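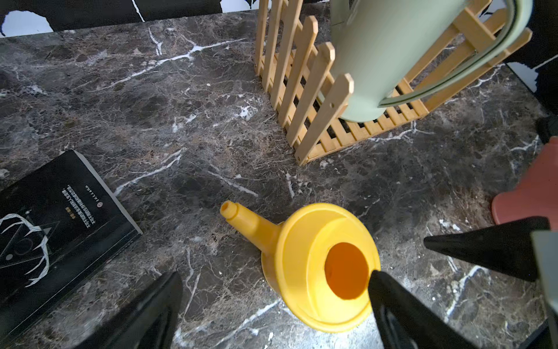

Grakard Election Supply
Home / Polling place equipment / Ballot boxes / Kostonov 686

Kostonov 686 Ballot Box

The Kostonov 686 is a lockable ballot box for hand-fed paper ballots. It is sold to colleges, student governments, unions, homeowner associations and towns that run paper elections with a hand count or a central scan. It has no electronics. It is a container with a controlled opening, a separate stub compartment and a sealed transfer tray.

The model number is the rated capacity: 686 single-sheet letter-size ballots, folded once, on standard office paper. Heavier stock reduces capacity. Ballots folded twice reduce it further, and multi-page ballots should be tested with blanks before the box is assigned to a precinct.

Construction

The body is formed steel with a powder coat finish, gray or navy. Seams are welded on the inside and ground flat on the outside. The lid is hinged along the rear edge with a continuous hinge, and the hinge pin is captive at both ends, so it cannot be driven out with the lid closed.

Two locks are fitted to the front edge of the lid. They are keyed differently. Most customers issue one key to the presiding officer and one to a second officer from a different ticket, party or department. Replacement keys are cut from the key code on the card shipped with the box. The code is not stamped on the lock face. Keep the card away from the box.

Seal points are provided at the lid, the slot cover and the tray door. Each accepts a pull-tight plastic seal or a padlock seal with a standard shackle. Wire and lead seals fit the lid and tray door only.

Slot and slot cover

The slot is cut for a letter-size ballot folded once. A steel baffle sits directly behind it and turns the ballot downward as it drops. The baffle prevents a straight view into the box and stops a flat tool from reaching the ballots already inside. It can be removed for cleaning with the lid open. It cannot be removed with the lid closed.

The slot cover slides from left to right and holds in either position by a detent. In the closed position its seal hole lines up with a matching hole in the lid. If the holes do not line up, the cover is not fully home. Do not force a seal through a partial opening; the seal number will be recorded against a slot that is still open.

Stub compartment

A narrow compartment on the right side takes numbered stubs torn from the ballot at the table. It has its own slot and empties through its own door inside the main lid. Stubs and ballots stay separate through transport and storage. Elections that do not use numbered stubs can close this slot with the blanking plate supplied.

Transfer tray

The lower part of the box holds a removable tray with a drop handle at each end. At close of voting, the officers seal the slot, open the lid, lift out the tray and place it in the transport case. The tray has a folding cover with one seal point. With a second tray on hand, the same box can be reset and used for a runoff or a second question on the same day.

Setting up on a table

Place the box on a level surface with the slot side facing the line and the lock side facing the officers. Leave enough room behind it to open the lid fully. The rubber feet are set in from the corners and will hold on wood, laminate and stone. Folding tables should be checked for a locked center brace before the box is loaded. The finish of the table matters more than most checklists allow for. White stubs and small paper scraps are easy to lose on a busy surface, and a dark brown marble pattern crossed with thin white and cream veins, like the floor under the two robot arms in the photo here, is a poor background for them. On such a surface, use the plain table mat (listed under accessories) or a sheet of solid-color paper under the stub tearing position.
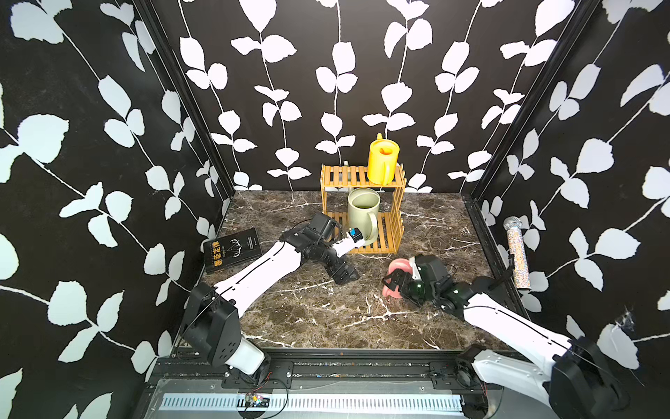
Privacy screens for use with the box are ordered separately. The Kovalchuk screen is a three-panel tabletop type that folds flat and stands without clips, and one is normally set out for each marking position. The side panels should open far enough for a voter to lay the ballot flat and close enough that the next voter cannot read it. Our panels are supplied in plain matte gray. Customers who cover them with their own material should pick something without lettering or campaign colors. A repeating leaf print, such as the white vines on black used on the walls in this view, carries no message and would meet most electioneering rules, though plain panels make it easier to find handwritten notes left by an earlier voter. Inspect the inside faces at opening, at each change of officers and at close.

Opening procedure

1. Unlock both locks and raise the lid.
2. Show the inside of the box, the tray and the stub compartment to any observers present.
3. Close the tray cover fully back against the rear wall. A cover left half open will catch ballots.
4. Lower the lid and lock both locks.
5. Apply the lid seal and the tray door seal.
6. Record the seal numbers on the opening form. Both officers sign.
7. Slide the slot cover open when voting begins.

Closing procedure

1. Slide the slot cover closed and seal it.
2. Record the closing seal number and the time.
3. Check that the lid and tray door seals match the opening form.
4. Break the lid seal, unlock and raise the lid.
5. Move any ballots resting on the baffle into the tray. Check the baffle from underneath.
6. Fold the tray cover over, seal it and lift the tray out.
7. Empty the stub compartment into the stub envelope and seal the envelope.
8. Place broken seals in the used seal bag. Do not throw them away.

Jams

A ballot that stops in the slot should be pushed through with a second ballot-size card by the officer, in view of the voter. Do not use a ruler, pen or letter opener. If the card does not clear it, close the slot cover, seal it, and move voters to the reserve box. The jammed box is opened at close of voting with both officers present.

Most jams reported to us come from ballots folded against the grain or from tape and labels added to the slot edge. Instruction labels belong on the flat of the lid, clear of the slot.

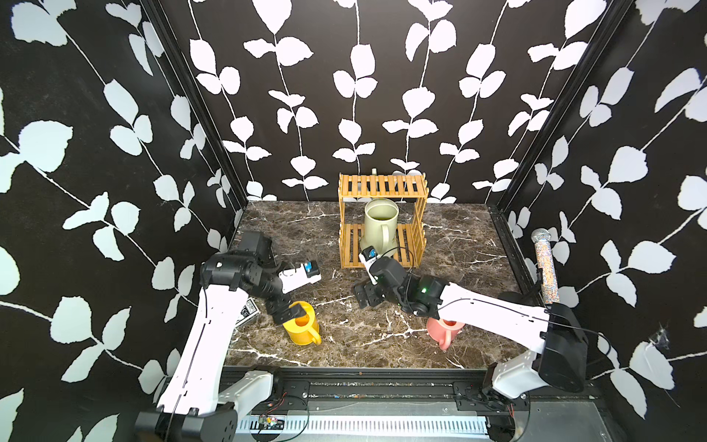
Page last changed: 14 September 2020

Specifications

Model: Kostonov 686
Type: steel ballot box, hand-fed, non-electronic
Rated capacity: 686 ballots, letter size, folded once
Stub compartment: standard
Locks: 2, keyed differently
Keys supplied: one pair per lock
Seal points: lid, slot cover, tray door
Loaded weight, rated capacity: 39 pounds
Finish: gray or navy powder coat
Feet: rubber, replaceable
Accepted seals: pull-tight plastic, padlock seal; wire seal at lid and tray door only
Country of assembly: United States

Supplied with each box

One transfer tray with folding cover
One blanking plate for the stub slot
One key code card
One pad of opening and closing forms
One starter pack of numbered seals
Instruction sheet, laminated

Accessories

Spare transfer tray. Interchangeable among all boxes of this model. Trays from the older flat-lid box do not fit.

Transport case. Padded, with a shoulder strap and a document sleeve for the closing form. Holds one tray.

Kovalchuk privacy screen. Three panels, gray, folds flat. Sold singly or in a carton.

Table mat. Plain, non-slip, light gray. Wipes clean. Not intended for outdoor use.

Numbered seals. Pull-tight plastic, in red, blue or yellow. Numbering is continuous within a pack. We do not repeat a number range for the same customer account. State the last number used when reordering.

Lid label set. Blank labels sized for the flat of the lid, with a template for office printers.

Storage and care

Store boxes empty, unlocked and with the slot cover closed. They may be stacked two high. Do not stack boxes with the tray removed. Clean the outside with a damp cloth and mild soap. Solvent cleaners will dull the finish. The hinge and slot cover take a small amount of dry lubricant once a year. Oil should not be used near the slot, where it will transfer to ballots.

Check the rubber feet before each election. Worn feet are replaced from inside the box with a screwdriver.

Retention periods for voted ballots, stubs and used seals are set by the body running the election. The tray is suitable for short-term storage. For longer retention, move the ballots to archive boxes and log the transfer.

Price and ordering

Kostonov 686, single box: $137
Spare transfer tray, transport case, screens and mats: see the accessories price sheet

Orders ship from the Ustemness warehouse. Gray boxes are held in stock. Navy boxes are finished to order and take longer, so orders for a fall election should be placed early in September. Purchase orders are accepted from schools, colleges and public bodies. Other customers pay in advance.

Boxes may be returned unused, in original packing, with both locks and all keys. Boxes returned with a missing key are charged for a lock change. Seals cannot be returned once the pack is open.

Rental

The box is available for rent for a single election. The rental includes one tray, a starter pack of seals and the forms. Locks are changed between rentals. The customer is responsible for removing all ballots and stubs before return, and any election material found in a returned box is sealed, logged and held for collection at the customer's expense.

Related items

Flat-lid box, replacement parts only
Absentee envelope drop box, wall mount
Tally sheets and counting trays
Polling place signs, indoor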